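Skultolcombe Housing Association
Resident News

Moving in without the muddle: an interview with Aisling Cullinane

The Association let 222 homes in the past financial year, a higher figure than in either of the two years before it. Each new tenancy begins with a meeting between the incoming resident and a member of the lettings team. Aisling Cullinane has led that team since its offices moved to Sulico House. She spoke to Resident News in December about what the Association expects of new tenants, what they may expect in return, and where the process still falls short.

Ms Cullinane joined the Association as a rent officer and transferred to lettings after four years. She describes the first month of a tenancy as the period in which most later difficulties begin.

"People sign a great deal of paper on one morning," she said. "They are thinking about the van, the keys and the children's school. We were asking them to take in the repairs policy, the heating controls and the rules on shared stairs all at once, and then we were surprised when they rang us a week later to ask about the heating."

Under the revised arrangements, the signing appointment now deals only with the tenancy agreement, the rent account and the meter readings. A second visit takes place at the property within 20 working days. Residents may ask for it sooner, and evening visits can be arranged until 7.30 p.m.

Floor coverings and furniture

Until recently, carpets left by an outgoing tenant were removed as a matter of course. The Association now offers them to the incoming household where they are clean and in fair condition. The resident signs a short form accepting the carpet as a gift, and the Association takes no further responsibility for its repair.

"I had wanted that change for a long time," Ms Cullinane said. "We were paying to take up good carpet, and a family was then borrowing money to put something worse down in its place. A bare concrete floor in winter is a miserable thing to come home to."

Households that need more help may apply to the Starting Out Fund, which makes grants of up to £500 towards floor coverings, beds and cookers. Konrad Grabowska, who administers the fund, confirmed that applications are normally decided within a fortnight. Payment is made directly to the supplier.

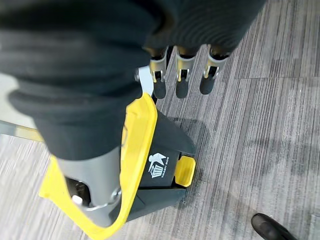

Repairs in the first weeks

Ms Cullinane acknowledged that repairs reported shortly after a letting remain the most common cause of complaint. Homes are inspected while empty, but a slow leak beneath a bath or a faulty radiator valve may not show itself until somebody is living there.

"I would rather hear of it on the first day than the fortieth," she said. "Some residents tell us they did not want to seem ungrateful. It is their home and they pay rent for it. They should ring."

Repairs reported during the first month are now passed to a named officer, at present Jolanta Makowska, who remains the resident's contact until the work has been signed off. Ms Cullinane said that the arrangement had worked well at the Żak Road flats and less well in the outlying villages, where contractors have longer distances to travel. A review of the village rota is in hand.

Neighbours and shared areas

Asked what advice she would give to a new resident, Ms Cullinane turned to the matter of bins.

"Find out which day they go out and where they are kept. I have dealt with disputes between neighbours that lasted three years and started with a bin in front of the wrong door."

She also encouraged residents to read the notice in the entrance hall of each block, which gives the cleaning timetable and the telephone number for emergencies outside office hours. Copies in Polish, Portuguese and large print are available on request from the lettings desk.

Application forms for the Starting Out Fund may be collected from reception at Sulico House or requested by telephone. Residents already in receipt of a grant need not apply again for the same item.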